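Frequently Asked Questions: Two-Arm Stations at the Sindelstead Returns Center
Updated Oct 27, 2025

Which work is being automated?
The Dakus stations take on part of the sorting and repacking of returned sporting goods and small accessories. Receiving, grading and customer claims stay with current staff.

Will anyone lose a job?
No position at Sindelstead will be ended as a result of this program. The center employs 195 people, and 32 of them now work at repacking tables. Those employees will be offered station operator training first, in order of seniority. Employees who decline will keep their present grade and may be assigned to receiving or grading.

Does the operator role pay more?
Yes. The role is placed one step above repacking on the Nisbet pay scale. The higher rate applies from the first shift after training is signed off.

How long is the training?
Training takes 20 hours, all of it paid and held during regular shifts. It covers starting and stopping a station, clearing a dropped item, and filling out the shift log.

May I reach onto the table while the arms are moving?
No. Press the stop button and wait for the green light before placing or removing anything. This applies to supervisors and visitors as well.

What do the stations handle now?
Small and soft articles, which are the slowest to repack by hand. Cases, covers and bags remain on the table within reach of both arms.

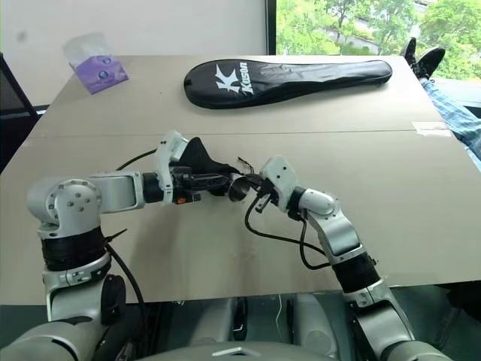 Two-arm station at work on small items, with a Kason racket case on the far half of the table.

Are employees recorded?
The station cameras record the tabletop and whatever is near it. Recordings are not used for attendance, discipline or performance review. They are stored by Zinesen under the site agreement and may be viewed on written request.

Will output targets change?
Targets for hand repacking will not change before the end of the trial.

Where do I send a question that is not answered on this page?
Call extension 1179 or leave a note in the box outside the shift office. Replies are posted on the board by the time clocks.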